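Skip to content
Home / Club news / Trip reports

An evening at the Trenon student robotics open house

Posted June 2025 in Trip reports
Filed under: clubs, simulation, high school

I drove out to Trenon expecting to stay an hour and ended up helping stack chairs. If you have a kid who likes taking things apart, or if you help run a club of your own, put this one on your calendar for next year. It was that good.

The open house is put on by the robotics class at Gruvivley, which takes up the old wood shop at the back of the building. You come in past the bike racks (the front door is locked after five, and the sign is easy to miss) and the first thing you hear is a row of computer fans. There are 16 students in the class this year, mostly juniors, and each pair had a station where they showed what they'd been working on since winter break.

Lorraine Whitcombe, their teacher, kept the welcome short. She told us to ask the students anything and to leave her alone, because she'd be eating pizza. Then she did exactly that!

The first stop for me was the line-following table. Two sophomores had a small wheeled cart going around a taped track, and they let visitors lay down fresh tape to try to confuse it. A boy of maybe six made a figure eight with a sharp corner in it and the cart drove straight off into somebody's shoe. Both students were on the floor with a laptop a minute later, changing a turning value, and the second try went better. I could have watched that all night.

Next door was Todorova, which is the name of the team that went to the regional meet in May. They placed 34th and were cheerful about it. Their arm lost its calibration before the second round and they spent the break trying to get it back with a borrowed cable -- the wrong borrowed cable, as they found out. They had the whole story written up on a poster, mistakes included, and I wish more teams did that. The notebook on the table ran to 366 pages. I read the section on gear slop twice and still want to argue with them about it.

The part I'd come for was Skostanitz, the simulation project. It started as a way to give everyone time with a gripper, as the class owns one real arm and the sign-up sheet for it was a mess. Now every student gets a virtual arm and a kitchen to practice in, and they write their own control code for it. The program gets 60 seconds for each attempt, then everything resets.

What I liked is how much talking goes on. One student drives, the other reads the numbers aloud, and they trade after every reset. At the station where I sat down, a junior was working on approach angles and had plenty to say about how hard it is to judge distance from a view mounted down by the fingers. Dark surfaces give her the most trouble. Smooth, shiny counters come next. She'd stopped the program with the fingers open so we could talk over where to go from there, with a big block of dark marble dead ahead and a salt shaker lying on its side on the counter off to the right.

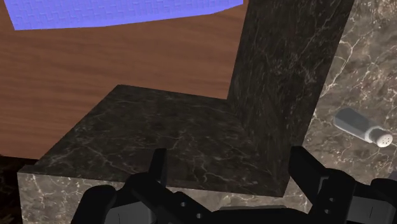
Priya said she'd go around the long way every time, even if it ate up the clock, and that the short path only looks short until you count the resets. She also thought beginners should have to plan the move on paper before they touch the keyboard. That got some groans from the next table.

I tried it myself after that. My first run ended with the wrist jammed against a cabinet, and my second wasn't much prettier, but by the fourth I was hooked and there was a line forming behind me, so I gave up the chair.

A few practical notes. Parking is free in the north lot. The room gets warm with all the machines running, so dress for it. Younger kids are welcome and there's a bin of parts for them to sort through and build with. Pizza goes fast.

The class is looking for used monitors, any size, as long as they turn on. You can drop them at the Gruvivley front office during school hours and put "robotics" on a piece of tape.

Previous: Spring swap meet report
Next: Soldering night is back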